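Kit de normas Handale para células de montaje: reseña tras un mes de uso

Compramos el kit Handale en febrero para poner orden en la célula pequeña, donde un brazo con pinza de dos dedos maneja placas y solenoides. Costó 319 euros. Incluye una guía impresa de 73 páginas, 16 fichas plastificadas y acceso a las plantillas de Kadgate para la evaluación de riesgos.

La ficha de aproximación es la que más usamos. Pide acercarse a la electrónica montada con la pinza abierta, a velocidad reducida, y fijar una zona prohibida para los condensadores altos y las bornas.
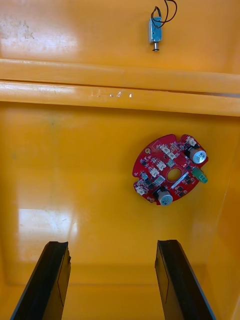
Pinza abierta frente a la placa roja, con el solenoide más arriba.

La guía explica bien cómo definir esa zona y quién puede modificarla. También obliga a anotar cada cambio de programa, algo que antes hacíamos a medias. El capítulo sobre paradas de emergencia es correcto, aunque breve.

Flojea en las piezas con cable. Solo les dedica 2 páginas y remite al anexo Skidel, que se vende aparte.
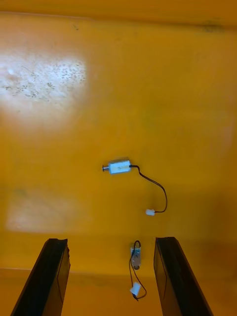 Nosotros añadimos una regla propia: coger siempre por el cuerpo, nunca por el cable ni por el conector, y dejar las piezas separadas en la bandeja. La guía de Hepburn, que teníamos antes, lo trataba mejor, pero sus plantillas eran peores.

La traducción al español tiene erratas y el índice no coincide con las fichas. Para un taller sin procedimientos escritos vale lo que cuesta. Si ya se tienen, basta con comprar las fichas sueltas.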